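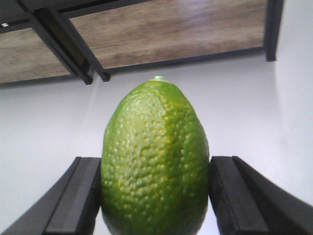 GRIPPER UPDATE, shared workshop bench, Apr 6, 2020

Quick one this month, I have a tray of parts to sort and the build won't wait.

The arm is up and grabbing produce. Two black fingers, flat pads on the inside faces, lime in the middle. Harsh Saxena wanted to start on tennis balls. I said limes. A lime is bumpy and egg-shaped and has a pointy end, so it finds every mistake in your finger angles, and if you squash one you can still use it in a drink.

Where things stand:

Fingers. These are version 3. The first pair flexed way too much, second pair was stiff but the tips met before the pads did, so all the squeezing happened at one point and round stuff popped out the top. Now the pads come in flat on both sides. Big difference. Pads are a seperate piece from the finger body so you can swap them when they wear without reprinting the whole thing. Files are on the club drive in the Pathak folder (named after the street, don't ask me, it was there when I joined).

Camera. Mounted at the wrist, looking out between the fingers. Bhupendra Mathur did the bracket. Tilt it too far down and all you get is fingers, too far up and you loose the fruit. We ended up with both fingers coming in from the bottom corners and the lime dead center, good enough to line up a grab by eye. Stuff behind goes a bit soft, fine by me.

Background. White wall is great. Brown wood and black metal legs, less great, the black fingers get lost against black metal if the arm goes too high. Harsh is trying a strip of light tape on the finger edges. Will report.

Motor. Still the cheap Cavirar servo. It buzzes. It holds. I ran the open/close loop 2,000 times back in February with nothing in the jaws and the gear train survived, then did 1,000 more with a foam block and one screw backed out. Threadlocker on everything now. If you built yours from the old instructions go check the screw behind the left finger, please, tonight.

Cost so far is 47 dollars, not counting filament or limes.

Still to do: current limit so it stops squeezing on its own (right now that's me with a hand on the switch), a cable clip at the wrist, some way to get the same grip height every time. At the moment the pads land wherever they land. Lower half of the fruit is best, the fat part, seems to sit more stable than up by the stem.

Next target is an egg. Bhupendra says hard boiled first. Coward.

If you have spare pad material, anything grippy and flat, leave it in the Grikholm bin by the door with your name on it. The Ulcombe folks asked for the parts list, it's coming, I just have to type it up. Wiring notes next issue if I can read my own handwriting.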